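I have been thinking about a dropped plate since February, which my wife says is long enough, and she may be right. But I spent a good part of my working life in banquet kitchens before I took up writing about machines, and I can't hear that sound without wanting to know whose fault it was.

The plate belonged to a trial that Drukumik was running with its table-clearing arm, the Allongate. The arm had handled 1,106 plates without trouble, and everybody was pleased. Then it picked up one with a greasy rim, squeezed as hard as it had squeezed all the others, and the plate slid out and broke on the tile. Fine, plates break. I've broken plenty! What bothers me is that the arm went right on. It carried its empty grip over to the rack, let go of nothing, logged a success, and swung back across the broken pieces while Tyson Beaudoin was bending down to pick them up. He got 2 stitches in his hand and was very gracious about it, more gracious than I would have been.
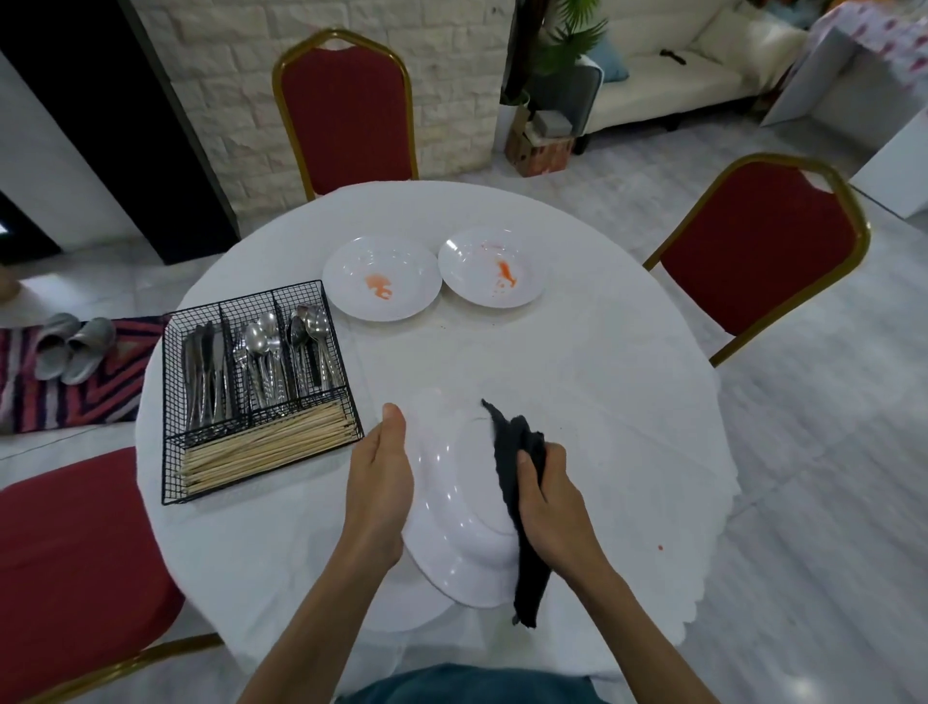
The company's report called it a grip failure, and the fix was a softer pad on the fingers. I'm sure it's a nice pad. But a person wiping a plate is checking on it the whole time without giving it a thought. You feel it start to go and you clamp down, or you catch it against your hip, or you yell and everyone steps back. The slip is ordinary. Carrying on as if you still had hold of the thing is the part that ought to scare us, and no pad is going to cure that.

Tyson told me the old Prundusard machine, slow and ugly as it was, used to stop dead if the weight in its grip changed. It stopped so often that the crew complained, and I suspect those complaints are why the newer one was built to keep moving. I understand that. I've cursed at a stalled dishwasher at eleven at night with a wedding party still dancing. Still, I'd take the stalling over the stitches, and I'd like whoever buys the next arm to ask the salesman one plain question before signing: what does it do when its hand is empty and it doesn't know?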